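**Shelf-to-basket demos: keep the messy ones or throw them out?**

**lmansilla** (thread starter)

Hi all! Leandro Mansilla here, long-time reader, first real post. We've been collecting teleop demos on our mock grocery aisle since March and I'm having way too much fun with it - real products, real shelving, a plain shopping basket, and a different layout every time we restock. The task is "take the named drink off the shelf and put it in the basket."

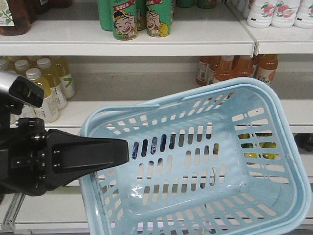
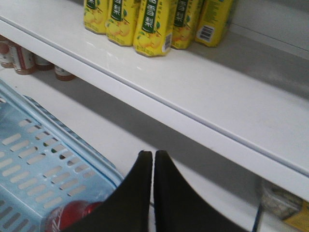
We're at 143 episodes, and 142 of them end with the item in the basket. The odd one out is a bottle that rolled under the bottom shelf, and I kept it because I love it. My question is about the middle ground. A lot of those successes have a fumble in them: a missed first grasp, a bump against the basket rim, a long pause while the operator figures out which way to come in. Do you keep those, trim them, or redo them?

**Haluver**

Redo them. I went through this with drawer opening last year. The policy learned the pauses beautifully. It would get next to the handle and just sit there, thinking about life, exactly like my operators did.

**kettlebell_kim**

Hard disagree on the redo! Pauses, sure, cut them. But a missed grasp followed by a good second try is the best thing in the whole set. If every demo goes perfectly the arm has no clue what to do once it's two centimeters off, and it WILL be two centimeters off.

**lmansilla**

That's what I was hoping someone would say, haha. Kim, do you cut the miss itself and start from the recovery, or leave the whole thing in?

**kettlebell_kim**

I mark the frame where the recovery starts and train from there. The miss stays in the file in case I change my mind, it just gets masked. Takes a bit of labeling, but after an evening you get fast at it.

**Haluver**

Masking I can live with. Leaving it in raw is what I'm arguing against. You're also assuming the labeler can tell where the miss ends and the recovery starts, and my two labelers never agreed on that.

**dasitz_fan**

Different angle: how varied is your basket? We used the Dasitz logging setup with the basket in one spot for the first 60 episodes, and then somebody nudged it. Everything after that landed on the floor. I'd worry about that long before fumbles.

**lmansilla**

Good one. We move it and tilt it between episodes, but I'll admit the operators have favorite spots. I plotted the basket positions just now and there are two fat clumps and not much else. So that goes on the list!

Also, does anybody start episodes with something already in the basket? Most of ours start empty and I wonder if that bites later.

**altus_m**

It bit us. The model on our Altus arm treated any item in the basket as "done" and went home. Mix your starting states early. We do anything from zero to 6 items now, picked by a dice roll so people can't play favorites.

**lmansilla**

Dice roll, I'm stealing that. I'd do one for the basket position too - tape a grid down, roll, place it.

**Haluver**

Please don't leave the tape grid in camera view.

**altus_m**

Seconding that. Use a floor jig you can lift away before you hit record.

**kettlebell_kim**

Our grid was chalk and it was fine, but okay, jig is cleaner. Leandro, which camera are you leaning on for the grasp itself, wrist or fixed?

**lmansilla**

Both go in for now. I want to try dropping the fixed one for the last part of the reach and see if anything changes. Henríquez in our lab is betting it gets worse, I'm betting it doesn't matter, lunch is at stake.

Plan for the next batch: basket position by dice, starting items by dice, pauses trimmed, misses masked Kim's way. I'll train one version on Haluver's clean-only rule as well, same number of episodes, and post both here when they're done.

**Haluver**

Same number of episodes AND same layouts, please, or we'll be arguing about it until next spring.

**lmansilla**

Deal!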